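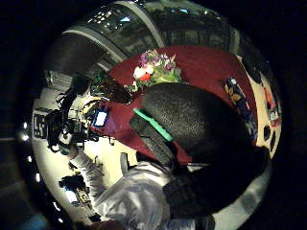

Flowers on the red table, glove and green strap up close

Will table setup get automated? What happens to the crew?

I do event setup for a hall that takes bookings up to 600 people. Management has been talking to an outfit called Clollitz about automating the table work, cloths and centerpieces included. They say no jobs go, we'd just "supervise." Has anybody been through this?
posted by Ikau

We got the same speech at my warehouse. Supervising meant clearing jams and resetting the thing, on fewer hours. The pallet side did run fine, I'll give it that, but a pallet is the same every time. A bunch of flowers isn't. Ask how many tables an hour it does with no one helping, and ask to watch. Also get the "no jobs go" part in writing, with hours in it. Ours kept the jobs and cut the shifts.
posted by Woldegiorgis

depends on the robot. my cousin's plant has a Kuka and he likes it
posted by table1458

Welding is a different job from flowers. Thanks Woldegiorgis, I'll ask about the hours. They haven't shown us a demo, only slides.
posted by Ikau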